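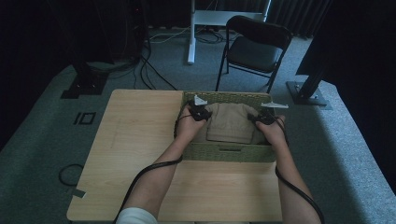
Section 4. Setting up the shelf baskets and labels

Read this before you put anything on the Trorance shelf unit. Section 3 (frame, feet, wall strap) has to be finished first. If the wall strap isn't on, go back and do it now.

You will need:
Basket set, any size
Label pack (in the flat envelope taped inside the lid of the box)
Tape measure
Soft cloth, barely damp
Pencil

4.1 Check the baskets

1. Take all the packing paper out. Check the bottom corners, small bits get stuck there.
2. Run a hand along the rim. A stray end of weave can be tucked back in with a fingernail or a blunt pencil. Don't pull it. Don't cut it flush either, leave a bit to tuck.
3. Set each basket on a flat surface and press on opposite corners. Slight rocking is normal out of the box and settles under load. Bad rocking – see 4.6.
4. Wipe inside and out. Let dry.

Note: baskets smell a little for the first few days. Leave them open near a window, not in direct sun.

4.2 Set the shelf heights

The pegs go in the inner row of holes. The outer row is for the door kit only (sold separately, see the Wumham insert).

1. Decide which shelf gets baskets. Bottom two are best for anything heavy.
2. Measure the basket to the top of the rim. Add 37 mm for your hand. That is the minimum gap to the shelf above.
3. Put in all four pegs at the same height. Count holes from the bottom, every time. Counting from the top goes wrong on the tall unit.
4. Lay the shelf on the pegs, smooth side up. Press down on each corner til it seats.
5. Load the bottom shelf before the top one.

CAUTION: Never move a shelf with baskets still on it. Empty first, then move the pegs.

4.3 Slide the baskets in

1. Handle slots to the front and back, not to the sides.
2. Lift to put it on the shelf, then slide. Dragging over the front edge wears the weave.
3. Leave a finger's width between baskets. They swell a little in damp weather (August is the worst in most houses) and tight ones will stick.
4. Push back until the front is level with the shelf edge. If it stands proud you have the small unit and the large basket. Swap it.

4.4 Load limits

Small basket: 100 oz
Large basket: 315 oz
Whole unit, all shelves together: see the plate on the back panel

These are for dry, spread-out loads. One heavy thing in the middle is worse than the same weight spread over the base. Cans, jars, tools – put a board liner in first. Ivo liners fit the large basket only.

CAUTION: No wet towels, no plant pots without a saucer, no ice. The weave holds water and the base will go soft.

CAUTION: Keep away from heaters and stoves.

4.5 Labels

1. Write on the label before you peel it. Pencil first if your handwriting is like ours.
2. Hang labels clip onto the lip of the handle slot. Stick-on labels go on the shelf edge only. They will not hold on weave.
3. To take a stick-on label off, warm it with a hair dryer on low and peel slow.

Note: the Dvořáček label pack has thicker clips. They fit, but spread the clip a little first or it scuffs the rim.

4.6 Problems

Basket rocks badly: turn it over, dampen the base lightly, put a flat board and a few books on it, leave overnight. Still rocking, ask for a replacment.

Basket sticks: too tight, or the shelf above is too low. Redo 4.2.

Shelf tilts: one peg is a hole off. Almost always the back left, it's the hardest to see.

Weave coming loose at a corner: stop using it for heavy things. Tuck and glue with clear craft glue, clamp with a clothespin, leave a full day.

Handle slot fraying: usually from lifting one-handed. Use both slots.

4.7 Care

Dust with a dry brush. Vacuum on low with the brush head for crumbs. Spills – blot right away, cold water, no soap unless it's grease. Dry upside down with air underneath. Check the pegs and wall strap whenever you change a shelf.

Spare pegs and clips: order part 1754, packs only. Have your unit size ready, it's on the plate on the back panel.

Go on to Section 5 if you bought the door kit. Otherwise skip to Section 6.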